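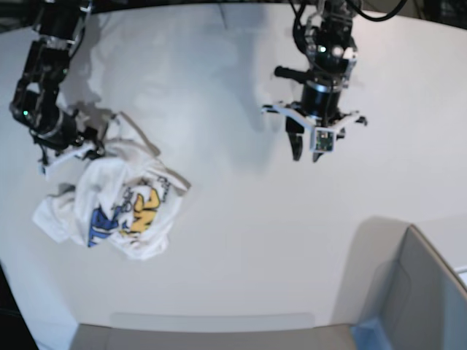 T-shirt sorting and folding moves to Friday evenings

The clothing exchange at Clonuda took in 1199 T-shirts over the summer, more than any other kind of garment. Of those, 906 have been sorted, folded and put out on the shelves. The rest are in bags in the back hall, and the September sessions will be given over to them.

Sessions run on Friday from 6:30 p.m. until the building closes at 9. Enter by the side door on the parking lot. Nusrat Soomro has the sign-in sheet and will show new people where to hang coats.

Shirts come out of the bags in a heap, and most of the time goes into getting them flat. Please work on one shirt at a time. Find the shoulder seams first, lift the shirt by them, give it one shake and lay it face down on the table. Smooth from the collar toward the hem with the side of your hand. Fold each side in to the middle, sleeves back on themselves, then bring the hem up to the collar in two folds. The finished shirt should be the width of the gray folding card. Cards are in the drawer under the scale.

Printed shirts go on the shelf with the print facing up, so people can see what they are getting without unfolding the whole stack. If the design is large, a part of it is enough. White shirts with a print go in with the other printed shirts, and plain white ones have their own bin. We had these mixed up for most of July and it took Hammad Niazi two evenings to separate them.

Check the collar and underarms before you fold. Shirts with stains or holes go in the rag bag, including ones with a good print. Cracked lettering is fine. If a shirt smells of storage but is otherwise clean, put it in the wash basket and Saqib Malik will run it through on Monday.

Sizes are marked on the paper bands, not on the shirt. Where the label has been cut out, hold the shirt against the sample sizes pinned up by the window and write the closest one. Children's shirts are banded by age.

The Kazmi Street school has asked for 14 bundles of children's shirts for its spare clothes closet. Each bundle is ten shirts in mixed sizes, tied both ways with string. Those should be made up first. Zübeyde Yaman will collect them in her van.

Donations of T-shirts are paused until the bags are cleared. We are still accepting coats, sweaters and school shoes during regular hours. Questions about donations can be left for Shamim Rizvi at the front desk.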